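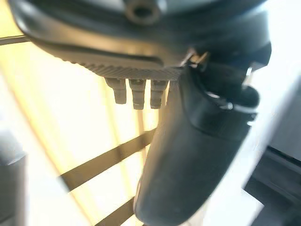 *Dark gray housing, ridged along the lower edge.*

So the school board met on Sunday, of all days, and I went. I haven't been to one of these since my oldest was in third grade and they were fighting over the lunch contract. This time it was the enrollment rules for Grastard, the magnet school over on the east side, and I figured if I was going to keep complaining about it at dinner I should at least sit in the room.

If you don't have kids in the district, the short version is this. Grastard has 1025 seats. Right now 35 percent of them go to families who live inside the old boundary line, and the rest are a lottery. The proposal would drop the boundary share to 16 percent and put the difference into the lottery. People have feelings about this! I live four blocks outside the line, so you can guess mine, but I tried to listen.

Jolanta Zalewska spoke first. She taught at Kubiak Elementary for years and her point was that the boundary was drawn back when the east side had two more schools than it does now, and it has never been touched. She had the old map with her and held it up for a long time (my arms would have given out). Then a dad got up and said he bought his house because of that line, and he has a two-year-old, and what is he supposed to do now. I didn't have an answer for him. I still don't. The board offered to protect current students and their siblings, but that does nothing for a toddler with no big sister.

What bugged me was the waitlist. Last spring it had 2053 names on it, and the district could not say how many of those kids live outside the boundary. Bogdan Rutkowska asked twice. The second time he was told the enrollment software, Filleo, "doesn't report it that way." Okay, but it has everybody's address in it? My mailman could sort that list. I'd like to see that number before anybody votes on anything.

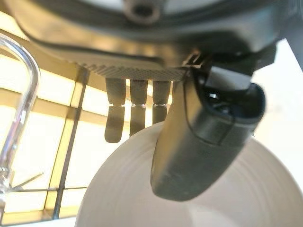

*Three short gray fingers, side by side.*

The other thing I keep chewing on is the bus. A lottery seat is only worth having if your kid can get there, and the last bus out of Rokgate leaves at 6:40 in the morning. There was one line on transportation in the whole packet - one! - and it said "to be reviewed." I asked about it when my turn came, talked too fast, and got a nod and a thank you.

Anyway, the vote got pushed to December. Written comments are open until then and you can drop them at the district office or email them in. I'm going to write mine about the bus, and I'd love it if a few of you on the Rokgate side did too. If you were there and I got any of the percentages wrong, tell me in the comments and I'll fix it. My notes are on the back of a dentist bill.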